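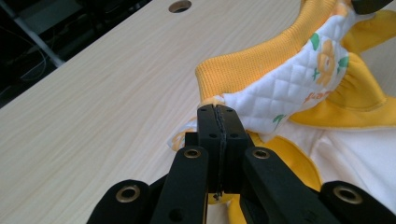 My gran always said the marsh folk at Zistside would take anything you left out overnight, so long as it had been worn. Not new things, they'd no interest in new things. It had to have had a body in it. I grew up thinking this was just her way of getting us to bring the washing in, and I was a good way into my thirties before I left something out on purpose. A soft garment lying on a light wood-grain table, that was all it took in the end, and you'd never have looked at it twice. I'd worn it all through the winter I was poorly and I was sick of the sight of it.

I should say where I was. I'd taken the end cottage at Zistside for a few weeks in April, the one with the door that opens straight on to the reeds, and I had the kitchen window propped up with a tin of peaches. The lady in the shop told me it wasn't marsh folk at all, it was the Wuisan, and there was only ever one of her at a time. She said it quite crossly, as if I'd got the bus times wrong. Then she sold me some bacon.

So I went to bed. I didn't sleep (who would?) and at some point in the small hours I heard the stairs taking someone's weight, very slowly, going down. Down! I was upstairs on my own. I lay there with the covers up to my nose and thought, well, she was in the house before I was.

I did go and look, in the end. I'd love to tell you I was brave but I needed the loo and it's off the kitchen.

She was sitting at the table with her back to me. She'd got it on already. It was far too big on her, the cuffs hung down past her fingers, and her hair was dripping on the floor in a steady sort of way, like a gutter after rain. I said hello. I couldn't think what else you say.

"It's got a bad chest in it," she said.

I said yes, sorry, I'd had a bad chest.

"I'll have that as well, then," she said, and coughed, and it was my cough. I'd know it anywhere, I'd listened to it for months. There was that little whistle at the end of it. And I stood there in my bare feet and took a breath, and it went all the way in, right down to the bottom, cold as anything. I nearly fell over.

Now Gran never told us what you were meant to give back, or if you were meant to ask. I asked. The Wuisan thought about it for such a long time that I put the kettle on. She said she used to keep the ford at Jistadden, when there was a ford, and people would call out to her by name when they crossed, and then in 1655 they built a bridge and stopped bothering. She'd been walking the ditches ever since, looking for something to put on. She wasn't sad about it, exactly. She talked about it the way my uncle talks about the railways.

"You could say it when you go over," she said. "The bridge. You needn't stop the car."

I said I could do that.

She drank her tea with both hands, sleeves and all, and asked if I was going to eat that bacon. I did us both a sandwich. She had the peaches too, so the window came down with a bang, and I think that made her jump more than anything I'd said. When it started getting light she got up and went out into the reeds without saying goodbye, still coughing a bit, with the cuffs trailing along behind her in the water.

I've been over Jistadden bridge 17 times now. You have to cross it for the doctor's, and for the big supermarket at Flamgate, and I'll admit a few of those trips I didn't need anything. I wind the window down and say it. I felt a right idiot the first time, there was a man walking his dog and he gave me ever such a look.

The day before yesterday I said it and somebody coughed, down under the arch. It sounded a good deal better. The whistle had nearly gone.

I've been going through my wardrobe since then. There's a green cardigan I had on the day my marriage finished, and I've never been able to wear it or get rid of it, it just hangs there at the end of the rail. I don't know if it's a fair thing to give anyone. I might ask her first, next time I'm going over for bread.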